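Toile de protection Wernotari
Référence 819 — vendue à la coupe ou au rouleau
Yaman, fournitures pour l'atelier et la maison, Lallberg

La toile Wernotari est une toile tissée blanche que nous proposons pour couvrir les meubles, les tables de travail et les objets qui restent longtemps dans une réserve. Elle a été choisie par Sibel Erdem, qui s'occupe chez nous du rayon des textiles techniques. Elle cherchait une toile assez légère pour être posée par une seule personne, mais qui tient bien en place sur un buffet ou sur une pile de chaises.

Le tissage laisse passer l'air. Pour un meuble ciré ou verni, nous préférons toujours cette solution à un film plastique, surtout dans une cave ou dans un garage non chauffé.
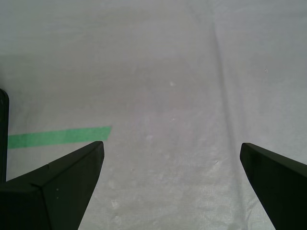 La toile arrive pliée si vous commandez moins de dix mètres, et sur tube carton au-delà. Les plis du transport s'atténuent après quelques jours à plat. Si vous êtes pressé, un fer à peine tiède suffit, avec un linge de coton entre le fer et la toile. N'utilisez pas la vapeur.

Caractéristiques
Largeur : 241 cm
Rouleau complet : 50 m
Coloris : blanc uniquement
Bords : coupés à chaud, sans ourlet
Usage : intérieur, ou extérieur sous abri
Garantie : 2 ans

Découpe et assemblage
Une bonne paire de ciseaux de tailleur convient. Pour une coupe longue, marquez d'abord la ligne à la craie et faites tenir la toile sur la table avec un ruban adhésif de masquage, qui se retire facilement. Les ciseaux à cranter ne sont pas conseillés : ils abîment le tissage et le bord commence à s'effilocher après peu de temps.

Deux lés peuvent être cousus à la machine avec une aiguille pour jean et un point long. Notre client Ognjen Vasić, restaurateur de fauteuils, les assemble avec un recouvrement de la largeur d'une main et une double couture. Nous avons repris sa méthode dans la fiche de pose qui est jointe à chaque commande.

Entretien
Secouez la toile dehors, puis passez une éponge avec de l'eau et un peu de savon neutre. Les taches de cire se grattent quand elles sont bien dures. Le lavage en machine est possible à 30 degrés, sans essorage, pour les pièces qui ne dépassent pas la capacité du tambour. Faites sécher sur un fil, jamais au sèche-linge — la chaleur fait rétrécir la toile de manière irrégulière. 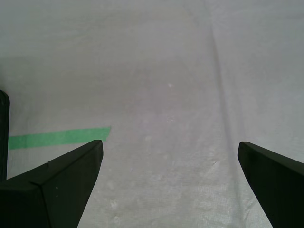 Ce qu'elle ne remplace pas
La toile n'est pas imperméable. Pour un salon de jardin qui reste à la pluie de décembre jusqu'au printemps, prenez plutôt la housse Keltley, doublée et munie de sangles.

Commande et échantillons
Un échantillon au format d'une carte postale est envoyé gratuitement sur demande. Les coupes sont préparées par Kaan Gezer, à qui vous pouvez indiquer dans le champ « Remarques » si vous souhaitez plusieurs morceaux. Les pièces coupées sur mesure ne sont ni reprises ni échangées. Les rouleaux complets peuvent être retournés dans leur emballage d'origine.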